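Derkico 602 Bench Seat Foam and Cover Kit for Classic Pickups
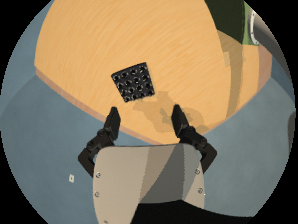
One owner wrote to us that the old seat in his truck had sagged so far he was peering through the steering wheel, and that after fitting the 602 he could see the whole hood again. We hear that a lot, and we never get tired of it!

The 602 is a full rebuild kit for a one-piece bench in an older full-size pickup. You keep your own frame and springs, and everything that goes on top of them is new – burlap, foam, listing wires, hog rings and a sewn cover that is ready to pull on. If you've ever tried to save a bench with a blanket and a couple of layers of mattress topper (we have, more than once), you'll feel the difference the first time you slide in.

What's in the box

Molded seat foam, bottom
Molded seat foam, back
Sewn cover, bottom and back
Burlap spring cover, 2 pieces
Listing wires, 7
Hog rings, bag of 40
Printed instructions

Hog ring pliers are sold separately. Straight ones will do the job, but the angled Brilto pliers are so much nicer in the corners, where your knuckles are up against the frame.

The foam

This is our favorite part of the kit. The bottom piece is firmer along the front edge and softer toward the middle, so the seat holds you up under the thighs and still has some give on a rough road. It's molded in one piece, with the channels for the listing wires already in place. No carving with an electric knife in the kitchen!

The back foam is thinner than a lot of people expect. Leave it that way. Extra padding behind you pushes you toward the wheel, and there isn't much room to spare in these cabs.

The covers

We offer two cover styles. Ustholm is a plain, heavy vinyl with a fine grain and straight pleats, close in feel to what many work trucks had when they were new. Ríos has a woven cloth center with vinyl sides, and it's wonderful in summer if you wear shorts. Both come in black, saddle, dark green and parchment. Dye lots vary a little, so order door panels at the same time if you want them to match.

Fitting it

Plan on a weekend if it's your first seat. Take pictures of the old cover before you cut anything, especially at the hinge side, and check every spring while the frame is bare. Broken ones can be clipped or replaced, and now is the time to brush off the rust and put on some paint.

Let the cover sit in a warm room or out in the sun before you start. Begin at the center of the front edge and work outward, a few rings at a time, going side to side. Small wrinkles usually relax over the next few weeks, and a hair dryer on low will help them along.

Good to know

Fits one-piece benches only, not split benches or buckets
Seat belts and belt hardware not included
Shipping weight depends on cover style
Covers are cut to order and can't be returned once fitted
Foam can be ordered without a cover, part 602-F

Ríos covers in dark green are back in stock as of November 8, 2025. For swatches, add up to four to your cart and we'll mail them free.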